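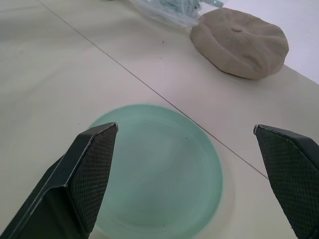 Ruangrit Tabletop Set – Read Me First

Welcome, and thank you for taking an interest in this little corner of our work. Ruangrit is a set of tabletop recordings made with a two-finger gripper and a wrist camera, and we hope it will be useful to anyone who cares about how these machines behave when things don't go as planned. Please read the part about the grip fault before you train anything on it, even if you skip the rest.

Version: 2, dated 28 Jan 2020
Size: more than 3,000 recordings
Control software: Plitier
Gripper driver: Ornard
Labeling tool: Fikus

The grip fault

When we put out version 1, we were quite proud of it, and then a kind user wrote to ask why the gripper seemed to report a firm hold while its fingers were standing wide open. We went back and looked, and of course they were right. After a restart, the Ornard driver could keep the last grip value it had seen and go on sending it to Plitier as if it were fresh. The arm then believed it was carrying something, lifted away, and finished its whole routine with nothing in its fingers. On the log, everything looked lovely.

We found 114 recordings with the stale value. In 44 of them the arm also moved faster than it should have near the table, as the slow approach speed was tied to the same signal. Nothing was broken and no one was hurt, but it was a bit of luck we would not like to lean on again – a person reaching in to reset a plate would have had very little warning.

The objects are ordinary household things: a shallow green plate, a soft beige cap, and so on. Flat plates turned out to be the hardest to judge from the wrist view, for there is so little rim to look at and a finger often hides part of it. If you are checking grips by eye, please take your time with those.
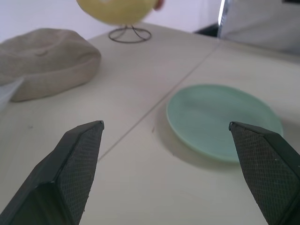
What we changed

The driver now clears the grip value at startup and waits for a new reading before the arm may move. Plitier also compares the reported hold with the finger opening, and stops if the two disagree for 40 milliseconds.

The affected recordings are still in the set, in a folder called stale_grip. We went back and forth on this, and in the end we kept them, with their original readings left alone and a corrected label from Fikus beside each one. They may be helpful if you are building a fault detector. Please leave them out if you are teaching a robot to pick things up!

Known gaps

Restart times were not logged in version 1, so we can't say exactly when each fault began. We plan to add finger force readings in February. If you find another odd recording, do send us its number and a few words on what you saw, and we will gladly look into it.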